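Home | Notebook | Protocols | Stock room | Sign out

Notebook, wet bench 2 – October
Entry by M. Ong

Continuing the starch paste trials for the book repair bench. Open question from the last entry: whether the loss of tack in the stored paste comes from the storage temperature or from the water.

Batch A: Testov wheat starch, 20 g in 100 ml deionized water, soaked overnight. Batch B: same starch, same weight, tap water. Batch C: Purkholm starch, 20 g, deionized. All cooked in the double boiler with constant stirring. A and B turned translucent at the expected point. C stayed cloudy longer and I gave it 5 more minutes. Final texture of C is slightly grainy even after two passes through the horsehair strainer. Kadir had the same result with the Purkholm lot in his own batch and blames the milling. No way to check that here.

Storage: half of each batch in the refrigerator, half on the shelf, covered with a thin layer of water, changed each morning. Jars labeled A-cold, A-shelf and so on.

Peel strips: kozo tissue on the blue text-weight paper, 16 strips per jar, dried between blotters under the Canpolat press. Strips cut 20 mm wide. Saadet pointed out that the cutter fence is out of square, so the first set from A-cold came out narrower at one end. Recut. The bad set is in the envelope marked VOID, do not use for anything except brush practice.

Results so far, notes only, numbers are in the bench book:
- A-cold: paste has gone stiff and weeps water. Pushed through the strainer again it brushes out well. Peel is uneven along the strip.
- A-shelf: good tack, no smell yet. Best of the set.
- B-cold: same stiffness as A-cold. I can't tell the two apart by hand.
- B-shelf: sour smell at the second water change. Discarded. Strips had already been pasted out, so I kept them.
- C, both: grainy, leaves specks under the tissue. Acceptable for board work, not for page repairs.

The cold jars behaving alike suggests temperature for the stiffness. The water may matter for spoilage but one jar is not enough to say so. Repeat B-shelf with a boiled jar before anyone changes the protocol.

Humidity in the room was 19 points above target when I came in at 8:40. The dehumidifier tank was full. Marcelino has put emptying it on the closing list. Strips dried that night should be flagged in the table – I have done A and C, B still to do.

Toning for the tissue: Amparo wants a warm orange for the seed catalog covers (the Bullby set), where the fruit illustrations run off the torn corner. Tested acrylic washes on 5 scraps. Orange alone dries too pink on kozo. Orange with a little raw sienna is close. For the leaves, the green needs gray in it, otherwise it jumps out next to the old ink. Check all swatches under the north window and again under the bench lamp, the lamp pulls the orange toward yellow.
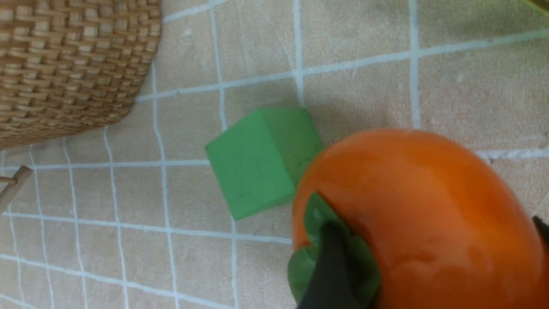 Glossy orange fruit shape with green leafy calyx; tilted green cube behind it, lighter on top than on the side.

Highlights are no use for matching. Take the color from the flat midtone and ignore the shine. Same for the coated covers in the Bullby set, tilt them until the glare goes before comparing.

To do:
- B-shelf repeat, boiled jar, new lid
- square the cutter fence (Saadet has the small hex keys)
- ask Testov for the lot sheet, second request
- tone two full sheets of kozo, orange plus sienna, hang to dry on the far line
- flag the B strips
- order blotters, we are down to the cut-down ones

The strainer was put away with paste in the mesh. Soaked it in warm water and brushed it out. Please rinse it before the paste sets.

Next reading on the shelf jars at 4:30.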